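Thursday

Up at half five because the bins hadn't gone out and I heard the lorry at the top of the road. Got the green one to the kerb in time. The brown one will have to wait a fortnight. Couldn't get back to sleep so I made tea and did the seed list at the kitchen table until it got light.

The list is too long again. Last year I grew four sorts of squash and we were still eating the last of them in March. This time I am keeping to two. Primari goes in again, as it stored better than anything else and the skins stayed hard. The other one will be either Dokau or whatever is left in the tin from before. I have crossed out the melons. They took up the whole end of the greenhouse and gave me one fruit the size of an orange.

Bus to Plenton at ten past nine. It was the old single decker with the heater stuck on, and everyone had their coats on their knees. Went to the library first to take back the book on hedges and pay the fine. Then to the ironmonger's for hinges for the plot gate. He only had the black ones in the right size, so I took those, and a box of 200 galvanised clout nails for the shed roof. He wanted to sell me a tin of bitumen paint too but I have half a tin under the sink and I think it's still good.

Walked up to the allotment from there. It has rained most of the week and the bottom path is under water by the tap. My plot is heavy going but not flooded. The garlic is through, all but the row nearest the fence, which never does well. I think the ash roots have got in under there. I have meant to dig a trench and cut them back for three winters now and I did not do it today either.
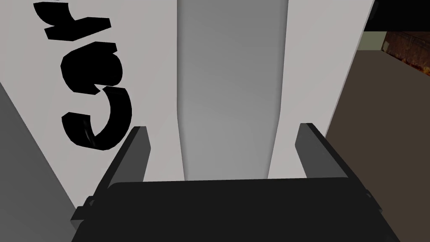 Took the old hinges off the gate, which meant drilling out one screw that had rusted solid. The post is softer than I would like at ground level. I could push the screwdriver in quite a way on the north side. It will do this year if I brace it, but it wants replacing before the next one. Hung the gate on the new hinges and it swings, though it catches on the last few inches and I had to plane a bit off the bottom. I ate my sandwiches sitting on the upturned bucket. Cheese and pickle. Too much pickle.

Afternoon on the shed roof. The felt had torn along the edge that faces the wind and the boards under it were dark but sound. I cut a strip from the roll I had left and nailed it down with a good overlap. My hands were so cold by the end that I hit my thumb twice. The nail has gone a nice purple. Used fewer nails than I thought and put the rest in the jam jar on the shelf.

The broad beans are the thing I am pleased with. I sowed them in October and thought the mice had cleared them out, but there they are, a hand high and a good dark green. Put some twigs round them to keep the pigeons off. The leeks are thin. I left them too long in the pots before planting out and they have never caught up. Pulled three for soup anyway.

Looked over the fence at the empty plot, number 54. It has been empty since the summer and the brambles are coming through to my side. I wrote to the council in the autumn and had a card back with a reference number, 1471, and nothing since. I cut back what I could reach and left it in a heap to dry. If they don't let it by spring I shall ask if I can have the near half for potatoes.

Home on the four o'clock. Soup from the leeks and the end of the ham. There was a parcel on the step, the onion sets from Arancibia, a good month early. They feel firm enough. I have spread them out on newspaper in the spare room with the window open a crack and shut the door so the cat can't get at them.

Did the meter readings after supper and wrote them on the calendar. Put 300 grams of flour in the bowl with the starter for the morning and covered it with a plate. My back aches from the ladder. Bath, then bed with the hedge book's sequel, if I can stay awake for it. Tomorrow I must ring the dentist and find the other glove.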